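3. Study Setting and Materials

3.1 The game and its annual squad vote

The study concerns Gomano, an online football game in which players build squads from digital cards. Once a year the publisher, Vogler, releases a special set of cards for the players judged to have had the best season. Part of the set is chosen by a public vote and the rest by an internal panel. The vote opens in May and the full squad is shown to players soon after it closes. Table and tray settings, Figure 1. 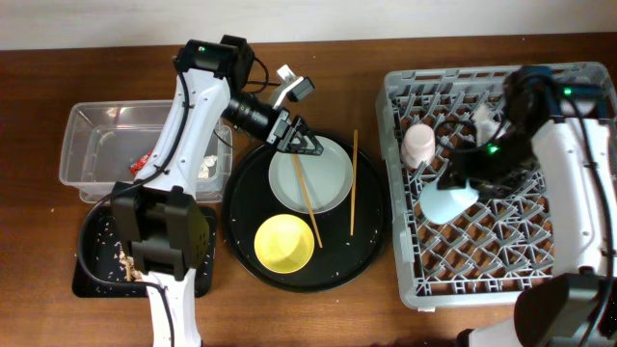
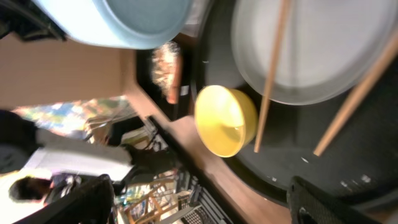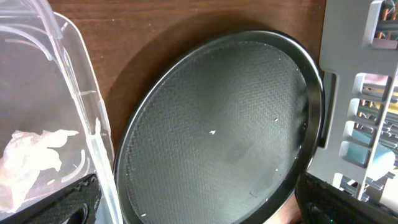
Figure 1. Tabletop with trays and dishes (first panel); plate, yellow bowl and chopsticks on a round tray (second panel); round tray with a mesh base (third panel).

3.2 Sources of comments

Comments were collected from two public sources. The first was the official Gomano message board, where each squad announcement has its own thread. The second was Harkbridge, an independent fan forum with separate sections for trading, squad building and general talk. Collection began when the squad was announced and ended on May 8, 2024. Comments posted after that date were left out, even when they replied to earlier ones.

The first pass returned 2627 comments. Duplicates, posts made only of links, and posts in languages other than English were then removed. Comments on server problems were also removed unless they mentioned the squad or the vote. This left 1514 comments for coding. The share of removed material was larger on the official board, where many users posted the same short message in several threads.

User names were deleted before coding. No attempt was made to match accounts across the two sources, and it is therefore possible that one person appears in both. Quotations are not used in this paper, as the wording of a public post can often be traced to its writer with a simple search.

3.3 Coding

Each comment was coded for its main subject and for its tone. Subject codes covered the absence of a player, the presence of a player, the rating given to a card, the position assigned to a card, and the fairness of the vote. A comment could carry a second subject code when it dealt with two matters at similar length. Tone was coded as favorable, unfavorable, mixed or unclear. Jokes were coded by their apparent target, and where the target could not be settled the comment was marked unclear.

A training set of 300 comments was coded by 2 coders working apart. Differences were then discussed and the code book was revised. The largest source of disagreement was the line between complaints over a missing player and complaints over the vote itself. Many users treated the first as proof of the second. The revised rule assigns the fairness code only when a comment refers to the voting process, the panel or the publisher – a player's name alone is not enough.

The remaining comments were divided between the coders. Work was carried out in Homus, a text coding program already in use at the department, and all changes to codes were kept in its log.

3.4 Limits of the material

People who write on message boards are a small part of those who play the game, and they are likely to hold stronger views than other players. The results should be read as an account of public discussion and should not be taken as a measure of opinion among all players. The official board is also moderated. Removed posts could not be recovered, and the harshest comments are probably missing from that source. Harkbridge applies lighter rules, but its members tend to be long-term players with a close interest in card prices, and a concern with prices may shape their response to any new squad.

A further limit is the short period of collection. Views expressed in the first hours after an announcement may soften once the cards can be used in matches. Some users returned to the same thread to change their opinion of a goalkeeper or midfielder after trying the card, and these later posts were coded as separate comments. The data do not show how common such changes are among players who posted only once.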